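Thread sobre o orçamento de equipamento para o laboratório de manipulação. Escrevo enquanto a folha de cálculo está aberta, por isso a ordem é a da folha.

1/ O pedido inicial era «uma mão robótica». Isso não é uma linha de orçamento. Uma mão precisa de braço, flange, controlador, alimentação, cablagem, peças de desgaste e horas de alguém que a monte. Na primeira versão da folha só estava a mão.

2/ Temos duas propostas. A Huletti vende a mão de quatro dedos e polegar com controlador incluído. A Dravetti vende a mão sozinha, mais barata, e cobra o controlador à parte. Somadas todas as linhas, a diferença final entre as duas fica em 784 euros.

3/ Essa diferença não decide nada. O que pesa é o prazo: a Huletti indica 7 semanas, a Dravetti 10. Com a verba a fechar no fim do ano, as duas cabem. Se houver atraso na alfândega, a segunda fica apertada.

4/ Alimentação: 48 V nas duas. A fonte que temos na bancada não chega em corrente de pico. Acrescentei uma fonte nova à folha. Quem estiver a planear algo parecido, peça a corrente de pico por escrito. Na ficha comercial costuma vir só a nominal.

5/ Peças de desgaste. Pontas dos dedos e tendões são consumíveis e devem entrar como tal, com verba anual. Pus dois conjuntos de pontas para o primeiro ano. A Giller, que nos fornece os acoplamentos, não faz pontas compatíveis com a Dravetti.

6/ Simulação antes de compra. Pedimos às duas firmas o modelo da mão com massas, inércias e limites de junta. Uma enviou em dois dias. A outra enviou um ficheiro só com malhas visuais, sem geometria de colisão. Para avaliar preensão, isso não serve.

7/ A tarefa de referência é pegar num tacho pequeno pelo cabo. Cabo fino e chato, massa toda para um dos lados, logo há binário no pulso logo que o tacho sai da mesa. É um caso mais exigente do que a garrafa que aparece em todas as demonstrações.

8/ O que estou a medir em simulação: força normal no polegar, escorregamento angular do cabo e margem de binário no pulso. Tacho vazio primeiro. Com carga só depois de o caso vazio estar estável para várias posições iniciais.

9/ Limitação conhecida: o atrito entre a ponta do dedo e o inox é um parâmetro que eu escolho. Varro uma gama e registo o pior caso. Nenhum destes números substitui um ensaio físico, mas chegam para excluir uma mão subdimensionada antes de assinar a encomenda.

10/ Horas de trabalho. Estimei cerca de dez dias para integração e segurança, incluindo a avaliação de risco. É a linha que toda a gente quer cortar. Deixei-a separada do equipamento para que o corte, se vier, fique visível.

11/ Manutenção: a Huletti propõe contrato anual, a Dravetti cobra por intervenção. Com a utilização prevista, prefiro por intervenção no primeiro ano e rever depois. O transporte da mão para reparação é por nossa conta nos dois casos. Também entrou na folha.

12/ Falta fechar: seguro, caixa de transporte e o adaptador de flange. O adaptador pode ser maquinado cá dentro, se a oficina tiver vaga em julho. Caso contrário, peço preço à Đặng.

13/ Estado de hoje, mesa e tacho da tarefa de referência, preensão pelo cabo:

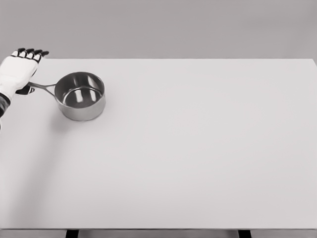
Nelu Dobre: No ponto 11 punha uma reserva para a primeira avaria. Por intervenção compensa até ao dia em que o orçamento anual já está fechado e a mão fica na caixa à espera de cabimento. E pergunta às duas se emprestam uma unidade durante a reparação, que isso raramente vem na proposta.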